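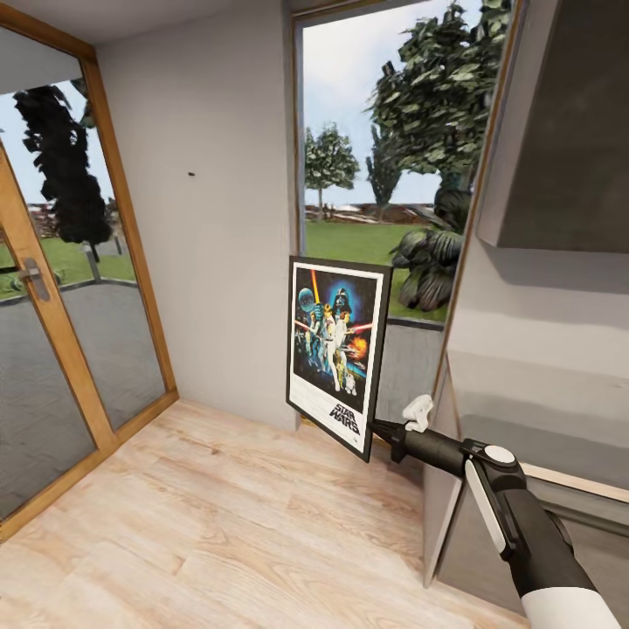 Notas para a fala: quem decide onde se constrói em Proltby
6 de setembro de 2025
14 partilhas | 3 comentários

Abertura (sem slides, falar devagar, que eu disparo sempre no início)

Boa tarde a todos. Eu venho falar de uma linha num mapa. Quem mora em Proltby conhece a linha: a norte fica Brelitz, a sul fica a cidade velha, e entre as duas há uma encosta que os dois lados chamam de sua desde que eu era miúda. Em agosto, a comissão distrital de planeamento pôs em consulta um projeto de 230 casas para essa encosta. Eu li o projeto inteiro, incluindo os anexos (sim, nas férias, a minha família já desistiu de mim).

Perguntar quem já abriu o anexo do cadastro. Esperar pelas mãos.

O que está em cima da mesa

A promotora é a Koutsoukos, que já construiu em Brelitz. O acesso à obra passa pelo terreno da antiga Fumex, e esse pedaço interessa-me muito, já lá vou. O plano diz que a encosta é "solo sem ocupação regular". Ora, há famílias a viver ali, com contadores de água, com recibos! O que não têm é registo predial, porque o registo fechou durante o conflito e nunca reabriu para aquele lado.

Contar a história da Reet Kütt. Ela autorizou. Pediu uma licença para alargar a cozinha, responderam-lhe que a casa não constava, e no mês seguinte recebeu uma notificação sobre essa mesma casa. Deixar a sala reagir antes de avançar.

Os números, depressa

Foram entregues 982 objeções dentro do prazo. Dessas, 857 foram aceites para apreciação e as outras caíram por falta de documento de propriedade. Repetir isto. Quem não tem registo não pode objetar ao plano que diz que não tem registo. O Gangadharan Kamath, que tratou da parte jurídica connosco, chama a isto "a porta giratória", e eu roubo-lhe a expressão com gosto.

Se alguém perguntar pelas pessoas afetadas: são à volta de 1.000, contando os dois lados do caminho. Não prometer um número mais fino, o Fedir Bilyk ainda está a rever as listas.
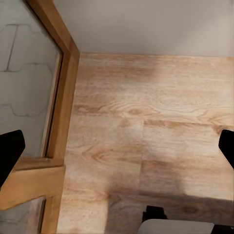 A parcelação é a parte mais chata do plano e é onde se ganha ou se perde a audiência. O mapa oficial mostra uns retângulos muito limpinhos, e a gente olha e pensa que a terra já nasceu assim. Eu gosto de comparar com esta madeira clara: há uma emenda na horizontal, fininha, quase não se dá por ela, e outra que desce dali, e de repente temos tábuas separadas. Os veios e os nós escuros são o que salta à vista, mas as peças definem-se pelas emendas. Na encosta, os veios são os muros, o caminho das cabras, o poço, e o plano só desenhou as emendas. Voltar ao poço mais tarde, se houver tempo, porque ficou partido entre duas parcelas.

O terreno da Fumex

Cuidado com o tom aqui, há gente na sala que lá trabalhou. A questão é simples: se o acesso passar por ali, a estrada liga as casas novas a Brelitz e deixa a cidade velha sem saída para norte. A Chia-jung Tseng desenhou uma alternativa pelo lado da ribeira, mais comprida, que serve toda a gente. Mandámos o desenho à comissão e até hoje só temos o aviso de receção. (Levar cópia em papel! Da outra vez esqueci-me.)

O que peço

Que a audiência seja adiada até o registo reabrir. Que aceitem recibos de água e de luz como prova de morada, como já aceitam do outro lado da linha. E que venham ver a encosta a pé, de manhã, com a Ülle Žukauskas, que conhece cada muro.

Perguntas: dar prioridade aos moradores. Se vier a pergunta sobre a segurança, responder com calma e passar o microfone ao Gangadharan. As folhas para assinar estão à entrada, do lado do bengaleiro.

Partilhar (14) | Comentários (3)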